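Skovar Handgreifer für die Aufzeichnung von Demonstrationen

Art.-Nr. 385-H
Hersteller: Skovar
Lieferzeit: 13 Werktage
Preis auf Anfrage

Produktbeschreibung

Der Skovar Handgreifer ist ein von Hand geführtes Werkzeug mit zwei Fingern, mit dem sich Beispiele für lernende Greifsysteme aufnehmen lassen. Eine Person führt die Aufgabe mit dem Greifer selbst aus, die Kamera am Werkzeug zeichnet mit. Ein Roboterarm wird für die Aufnahme nicht benötigt. Die Finger haben dieselbe Geometrie wie die des Robotergreifers Skovar R, sodass sich Aufnahmen und spätere Ausführung in der Ansicht der Kamera entsprechen.

Verwendet wird das Gerät vor allem für Aufgaben am Tisch: Tücher falten, Teile sortieren, Behälter füllen, Geschirr umsetzen. Bei Textilien empfehlen wir Aufnahmen mit unterschiedlich abgelegten Stapeln und wechselnden Farben. Der Ausgangszustand sollte von einer Aufnahme zur nächsten verändert werden, auch wenn das Umlegen Zeit kostet. Für eine einfache Aufgabe mit einem Tuch planen unsere Kunden meist 200 Durchgänge ein, bei mehreren Tüchern entsprechend mehr.

Finger und Beläge

Beide Finger bestehen aus schwarzem Kunststoff und tragen auf der Innenseite einen Gummibelag. Der Belag ist ein Verschleißteil. Bei häufigem Greifen über Tischflächen leiden zuerst die Ober- und die Unterkante, weil der Finger dort aufsetzt und am Stoff entlangschleift. Die beiden Seiten nutzen sich selten gleich schnell ab. 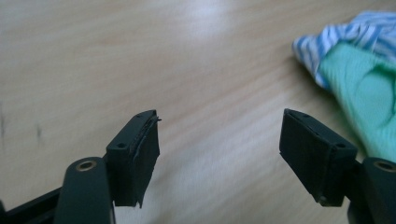

Ein Belag sollte getauscht werden, sobald sich eine Kante vom Finger löst. Lose Gummistücke können sich in Stoff verhaken und verändern das Greifverhalten. Bei glatten Gegenständen fällt das weniger auf, bei dünnen Tüchern sofort. Wir raten dazu, immer beide Seiten gleichzeitig zu wechseln und den Wechsel im Aufnahmeprotokoll zu vermerken. Aufnahmen vor und nach dem Wechsel lassen sich dann bei der Auswertung getrennt betrachten.

Zum Wechsel den alten Belag von der Oberkante her abziehen, Kleberreste mit Isopropanol entfernen und die Fläche trocknen lassen. Den neuen Belag an der Unterkante ansetzen, nach oben andrücken und 13 Stunden ruhen lassen. Keinen Sekundenkleber verwenden.

Aufnahme

Die Kamera sitzt fest am Gehäuse und blickt zwischen den Fingern hindurch auf die Arbeitsfläche. Beide Finger müssen bei voller Öffnung sichtbar bleiben. Wird die Kamera für die Reinigung abgenommen, ist danach eine neue Kalibrierung nötig, die Tafel liegt bei.

Glänzende Tischplatten können unter direktem Deckenlicht stark überstrahlen. Einzelne helle Stellen stören nicht, solange der Gegenstand selbst erkennbar ist. Bei größeren Flächen hilft es, die Leuchte zu versetzen oder den Tisch zu drehen. Die Belichtung bleibt während einer Aufnahme fest eingestellt und sollte zu Beginn jeder Sitzung geprüft werden.

Jeder Durchgang beginnt und endet mit geöffneten Fingern. Die Software Soltari erkennt diese Stellung und schneidet die Aufnahme an den passenden Punkten. Abgebrochene Durchgänge werden mit der Seitentaste markiert und bleiben gespeichert – gelöscht wird erst beim Export, und auch dann nur auf Bestätigung.

Technische Daten

Bauart: Parallelgreifer, handgeführt
Finger: Kunststoff, schwarz
Belag: Gummi, geklebt, wechselbar
Länge über alles: 385 mm
Länge des Handgriffs: 186 mm
Speicher: Wechselkarte, nicht enthalten
Anschluss: USB-C
Software: Soltari, Lizenz für einen Arbeitsplatz enthalten

Lieferumfang

Handgreifer mit montierten Fingern
Ein Paar Ersatzbeläge
Kalibriertafel
USB-Kabel
Transportkoffer
Kurzanleitung in Deutsch und Englisch

Zubehör und Ersatzteile

Belagset Standard, zwei Paar
Belagset weich, zwei Paar, für dünne Textilien
Fingerpaar ohne Belag
Tischhalterung Skerkico für die Ablage zwischen den Durchgängen
Schraubensatz

Hinweise zur Kompatibilität

Die Finger passen auch an den Robotergreifer Skovar R. Ältere Finger mit geschraubtem Belag können am Handgreifer nicht montiert werden. Für Greifer der Baureihe Østergaard ist ein Adapter in Vorbereitung, er soll ab September lieferbar sein. Vorbestellungen nehmen wir bereits entgegen.

Auf das Gerät gewähren wir 24 Monate Garantie. Beläge sind davon ausgenommen. Technische Fragen beantwortet Dong-hyun Wi über das Kontaktformular, bitte die Seriennummer vom Griffende angeben.

Stand der Angaben: 21.05.2025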